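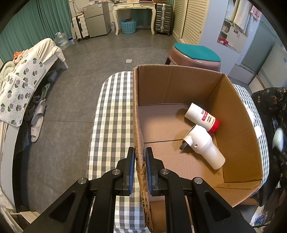
The procedure for closing a flat was four pages long, and Yee-man Shih had written three of them. Page one covered keys. Page two covered meters. Page three covered the sorting of contents into keep, send and discard. Page four had been added by Prakash Nadar in January and dealt with boxes.

A box was to be entered on the sheet before anything was packed in it. Condition was graded from A to D. Grade A was new. Grade D was not to leave the building. Shih wrote 146 in the number column, looked at the left wall, where the board had torn and the corrugation was showing, and wrote C.

"That's a D," said Nadar.

"The tear is on one side. The floor seam is shut."

"Page four says torn board is D."

"Page four says torn through."

He read page four. It said torn through. He initialed the C and put the sheet back on the clipboard.

The flat was unit 85 in the Prornbridge building. The tenant had been her aunt, which did not alter the procedure. Shih had asked for the job in writing and the office had agreed in writing, on condition that a second person was present for the whole of the work. Nadar was the second person. He had brought his own tape.

Two items were in the box. The first was a white cylinder with a red cap and a printed label in characters. The second was a white appliance with a wide round head. Under page three, containers with contents were discard, and small appliances were discard unless tested.

"What's in the white one?" said Nadar.

"I don't know. It stood by the stove for as long as I came here."

"Can you read it?"

"Some."

He waited. She did not read it out. He wrote "container, capped" on the sheet and left the last column blank.

"And the other?"

"She used it every morning. I heard it through the wall when I stayed over. I never saw what it was for."

"It needs a test for keep."

"Then test it."

He looked for a lead in the kitchen drawer, then in the hall cupboard, then in the bag marked Tiwari that held the cables from the bedroom. None of the plugs fitted. This took longer than page three allowed for a single item. He wrote "untested" and stopped with the pen over the column.

"There's a send category," he said. "Send doesn't need a test. It only needs an address."

Shih gave her own address. He wrote it twice, once for each line, and did not use ditto marks. Then he ran tape down the outside of the torn wall – two strips, overlapped by half a width, as page four required for grade C – and pressed it flat with his thumb.

"Next box," he said.

She wrote 147.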